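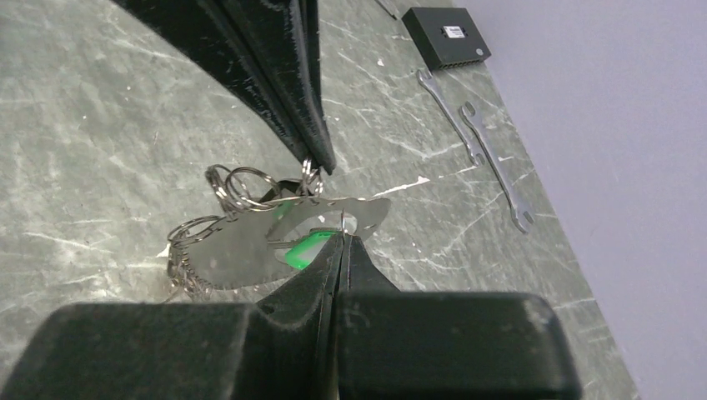
Key ring

A key ring (also keyring, split ring) is a small loop, usually metal, that holds keys and other small things together. Often confused with a keychain, strictly the chain or fob hung off the ring. Most people use the words interchangably.

Construction

The common type is the split ring. One length of wire wound into a double loop, pressed flat. Keys go on by prying up one end and sliding them round until they drop inside. Hard on fingernails. Cheaper rings stretch out after a while and leave a gap, which is how keys get lost.

Other types: screw-lock cable loops, snap hooks, ball chain. Ball chain is light but pulls apart easily, mostly used for tags.

Rings joined to rings

Several split rings are often linked, one through another, or all through a single tag. Lets a set of keys be split up quickly, house keys off, car keys stay. Drawback is tangling. Rings overlap and lean on each other, and the tag ends up in the middle of it.

Tags and fobs

Flat metal tags are popular since they wear well and take up little room in a pocket. Shapes vary a lot: plain discs, shields, animal heads, outlines that are hard to name at all. Some have a serrated or saw-tooth edge. An opening in the plate gives a place for a ring, or just shows whatever is behind it.

Plastic is used for color. A bright green tab is easy to spot at the bottom of a bag, gray metal is not. Small plastic clips turn up on key sets too, clear or whitish ones being the least noticeable.

Collecting

Tags are collected, mostly the giveaway kind from shops and garages. The Bratell list, started by Zoriana Prokopenko and now kept by Ihor Mykhailiuk, has 481 entries, 124 of them flat metal. Promach tags are the ones people ask for. Didemach made 2 series only, the second without a maker's mark, so often misfiled.

Care

Dry cloth for plain metal. Drop of oil if the ring is stiff. Replace any ring that no longer closes flat, bending it back doesnt last.

See also

Carabiner
Key cabinet
Lanyard
Luggage tag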